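Walk-round checklist, shared workroom and stores, Hindar building. Marks used: OK, Act (needs doing), N/A. Comments follow each group.

## 1. Ways out

- Front door opens fully from inside without a key – OK
- Rear door opens fully from inside without a key – Act
- Corridor clear to full width – OK
- Exit signs lit – OK
- Assembly point sign readable from the gate – Act

The rear door sticks at the bottom corner. It can be opened with a shoulder, but a push bar should not need that. Plane the bottom edge and check the threshold strip, which has lifted at one end. The assembly point sign is faded and half behind the hedge. Cut back the hedge first, then see whether a new sign is still wanted.

## 2. Fire equipment

- Extinguishers on brackets, pins and tags in place – OK
- Service labels in date – Act
- Fire blanket by the kettle – OK
- Call point test written in the log – OK
- Detector heads free of tape and covers – OK

Two extinguishers in the stores are past their service date. Camska hold the contract and have been asked for a visit. Leave both where they are until replacements are on the wall.

## 3. Electrical

- Portable items labelled and in date – Act
- No extension lead plugged into another – Act
- Sockets and switch plates undamaged – OK
- Distribution board closed, nothing stored in front – OK
- Test button on RCD trips – OK

Register shows 173 portable items. Five had no label, all of them chargers or desk lamps brought in from home. They have been put in the box on the stores shelf and can go back into use once tested. One lead in the stores was run from a second lead to reach the dehumidifier. Separated on the day.

## 4. Benches and work areas

- Bench tops stable, no sharp edges – OK
- Enough light to work by – OK
- Tools put away at end of session – OK
- Seating adjustable and in good repair – Act
- Loose sleeves, cords and hair kept clear of moving parts – see comment

One stool has a gas lift that sinks under load. Tagged and taken out of use. 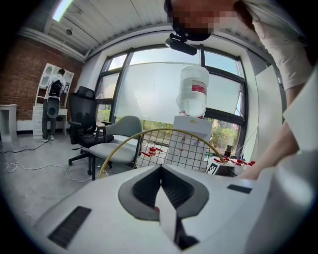

Hindar, March 30, 2025

On sleeves: the wording in the house rules says "suitable clothing", and people read that differently. Suggest it is changed to "sleeves close-fitting or rolled above the elbow at the drill and sander". General bench work is not affected.

## 5. Floors, stairs and storage

- Floor dry and even – Act
- Stair nosings fixed – OK
- Handrail firm – OK
- Heavy items below shoulder height – Act
- Racking upright and bolted back – OK

Vinyl is lifting by the sink. Tape is a stopgap only – Cunha quoted for the patch last July and the quote will need renewing. The boxes of paper on the top rack should come down to the lowest shelf.

## 6. Substances and first aid

- Cleaning products in original containers – OK
- Data sheets in folder – Act
- First aid box complete – Act
- Eyewash in date – OK

No sheet for the Linumo floor cleaner. Plasters and small dressings are low. Order both sizes.

## Carried forward

Rear door, extinguisher service, vinyl by the sink. Everything else marked Act can be closed in the log when done and initialled.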